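4. Counter work: set up and first run

1. Clear the counter. Leave only what the chore needs.
2. Load the Rutstead chore file. Wait for the tone.
3. Set speed to 400. Not 1000, that's for bare-table tests.
4. Run the reach check near any steel appliance. Shiny surfaces confuse depth, go slow.

Caution: keep hands out of reach while arm is moving. Stop button first, then fix things.
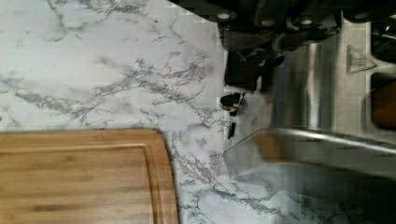 Can it do the kitchen on its own yet?
Only parts of it. Wiping and moving light items, mostly fine. Knives, glass and anything hot are still your job, so stay in the room.

5. If the arm stalls, press Hold, move the item, press Resume. Dont push the arm by hand.
6. After 13 stalls it parks itself. Restart from step 2.

Note: logs go to the Citance folder, oldest get overwriten at 2000 entries.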